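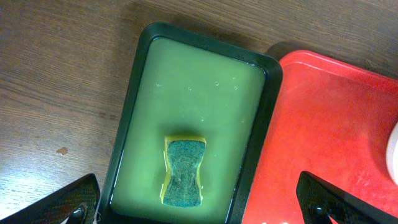 Matar dishwashing demonstrations: progress report for the period ending 12/30/18
Prepared for Vustent by Elie Nimri, Kulard

1. Work in the period

The milestone called for 900 teleoperated episodes of the plate-washing task on the two-arm station. We recorded 858. After review, 803 were accepted and delivered to the Undale server with their annotation files. The shortfall against the milestone will be made up in the first two weeks of the next period at no added cost.

An episode starts with the sponge in the soap tray and the plates at their starting positions. The operator drives both arms through a pair of leader arms, one per hand. The left arm picks up the sponge, the right arm holds a plate by the rim, and the plate is wiped and set down. Joint positions, gripper opening and all camera streams are logged on a common clock. Base positions of the arms did not change during the period.

Operators were Leen Qaisi and Tarek Shboul. Raed Bitar reviewed every episode within one working day of recording. Sessions were limited to 90 minutes after we saw wiping motions get shorter late in long sessions.

2. Rejected episodes

Of the 55 episodes rejected, 11 were lost to a logging fault in which the right wrist stream stopped before the end of the task. The fault was traced to a loose connector and has not come back since the cable was replaced. The other 44 were operator errors, mostly dropped sponges and plates released before both fingers were clear of the rim. 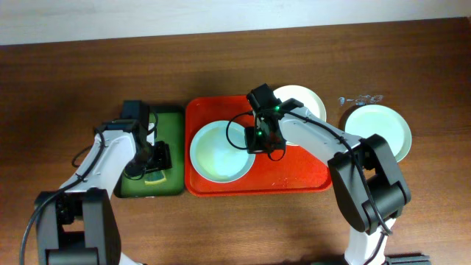
Rim grasps remain the slowest part of the task. Operators have no force feedback and judge contact from the wrist view alone. Qaisi tends to close the gripper early and slide it onto the rim, while Shboul lines up first and closes once. Both methods work, but the mix shows up in the data as two distinct approach paths. We have tagged episodes by operator so that Vustent can train on either set or on both.

Wiping is less of a concern. The written procedure now asks for overlapping strokes from the center of the plate outward, and stroke count is left to the operator. An earlier draft fixed the count, and operators ended up watching the count instead of the plate.

3. Soil and liquids

Early episodes used clean plates. At the request of Oluwaseun Shehu, the December sessions added food residue, so that the policy sees a visible difference between a plate that needs work and one that does not. Residue is applied by hand before each episode and is not measured. Liquid on the red tray changes the highlights in the wrist views considerably, and we have chosen to keep that variation in the set.

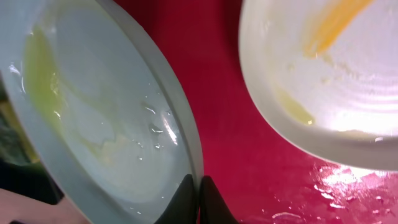

4. Plan for next period

Record the outstanding episodes, all with residue. Add bowls as a second object class, starting with one operator until the grasp procedure is settled. Write up the rim grasp as a single recommended method and have both operators practice it before recording resumes.

We also request a decision from Vustent on whether rejected episodes should be delivered. They are stored at Kulard and can be labeled by failure type if wanted.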